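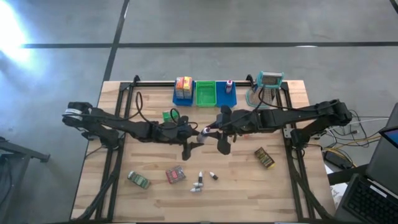

Two arms, two small bottles: the table at the Fusstead workshop, with the sorting trays along the back.

In-ho Sung would like it known that the table is level. He has checked it with three different spirit levels, one of them bought for the purpose, and he will check it again while you are talking to him. The arms bolted to either side of it are another matter. "They're level in their own way," he says.

The Fusstead workshop is a shared space on the edge of Curklow, where a monthly fee gets you a key, a shelf and the right to complain about the drill press. Most members make furniture. One makes very long kites. Sung and his friend Vanderleia Lopes have spent the past 14 months making a pair of robot arms tidy up a table, a job that either of them could do in less time than it takes to find the extension lead.

The ambition was modest at the start. Lopes wanted an arm that would put her grandmother's sewing things back in their box. Sung wanted an arm. They clubbed together, set a budget of £600, and passed it in the second week. The black aluminium frame came from a firm that was clearing out its stockroom, the wooden top from Sung's own efforts with strips and glue, and the cables, as far as anyone can tell, bred.

The second arm was meant to be spare parts for the first. Then Lopes noticed that a great many household jobs go wrong at the point where you need another hand, and the spare parts went up on the opposite side of the table. The software that keeps the two from bumping into each other is called Han. It took her from September to the following spring and has been rewritten, she reckons, more often than it has been run.

The current exercise is sorting. Packets, blocks and bottles start out on the wood, with two blue trays and a green basket waiting for them. The small bottles are the hard part. They are light, they roll, and a gripper with two fingers has to come down on them from above like somebody picking up a wasp. The pair are also trying to get one arm to pass a bottle to the other, which sounds like showing off until you consider how often the right tray is on the wrong side.

Handing over, it seems, is mostly a question of manners. Let go too early and the bottle drops. Let go too late and the arms have a tug of war, politely, at very low speed, until a motor gets warm and Han calls the whole thing off. Lopes's logbook lists more than 200 attempts. Her best run so far is 11 clean passes in a row, achieved at ten to midnight with only Sung watching, and he was on the phone.

Woo-jin Yoon, who rents the bench by the door and builds chairs, has followed all this with the patience of a man who needs the floor space. He asked once whether they could teach it to sweep. Lopes gave him a fairly long answer, and he went back to his chairs.

There is talk of taking the table to the makers' fair at Atport, where it would have to work in front of children. Sung is keen. Lopes would like a few more weeks on the grip force, and possibly a stronger table for the laptop. Neither has worked out how to get the frame through the workshop door, which was measured after the frame was built. Sung thinks it will go if they take one arm off and tilt it. He has already put the spirit level in the van.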